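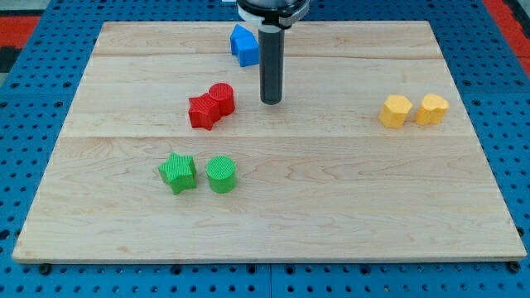 Le plateau et les pièces, l'outil au-dessus du bois (pièce jointe au message).

Objet : Re: [cellules-liste] Hauteur de l'outil qui dérive après redémarrage

Bonjour à tous,

Merci pour les réponses du mois de février, et pardon pour mon retard. Je réponds d'abord à Lindiwe, je cite son message :

> Lindiwe Sibiya a écrit :
> Avant de toucher aux paramètres du contrôleur Tornero, est-ce que
> tu as vérifié le plateau lui-même ? Chez nous la planche en bois
> avait bougé et nous avons cherché l'erreur dans le bras pendant
> longtemps. Regarde aussi si la référence Z est prise sur la table
> ou sur le bois. Et dis-nous comment il est fixé.

Le plateau est en érable, en planches assemblées, et il est vissé sur la table perforée bleue. On voit les deux têtes de vis noires près des coins de devant. Je les ai trouvées bien serrées toutes les deux. Par contre, la référence Z était prise sur la table, tu avais donc raison de poser la question. Je l'ai reprise sur le bois.

J'ai procédé de la manière suivante :

1. Bras à vitesse réduite, sans pièce dans l'outil.
2. Descente jusqu'à la cale de 1,000 mm posée sur le bois, au centre, puis lecture de Z.
3. La même lecture près de chaque coin.
4. Arrêt complet du contrôleur, attente de 15 minutes, redémarrage, et encore les mêmes lectures.

Au centre je retrouve la même valeur avant et après l'arrêt. Près des coins aussi, sauf à gauche au fond, où la lecture est plus haute de 0,15 mm. Je pense que le bois travaille un peu à cet endroit, car il y a un joint entre deux planches dans la partie haute du plateau. Je ne suis pas sûr que c'est la seule cause.

Pour les essais de prise je garde les petits blocs à surface striée : la maison bleue, les étoiles et les cylindres en rouge et en vert, l'hexagone et le cœur en jaune. Le cylindre rouge touche l'étoile rouge, je les ai laissés ainsi parce que c'est le cas qui donne le plus de défauts chez nous. Sur 100 cycles avec l'ancienne référence, j'avais le défaut 348 (contact trop tôt) presque toujours sur cette paire. Je n'ai pas encore refait la série complète.

Deux questions me restent :

- Le fichier de calibration Fuseck est-il relu à chaque démarrage, ou seulement si on le demande dans le menu ? La notice que nous avons reçue de Nadach ne le précise pas.
- Quelqu'un a-t-il remplacé le bois par une plaque d'aluminium ? Je crains que les pièces glissent davantage.

Je peux envoyer le tableau des lectures à ceux qui le souhaitent, il est dans le dossier Rennie du serveur.

Cordialement,
T.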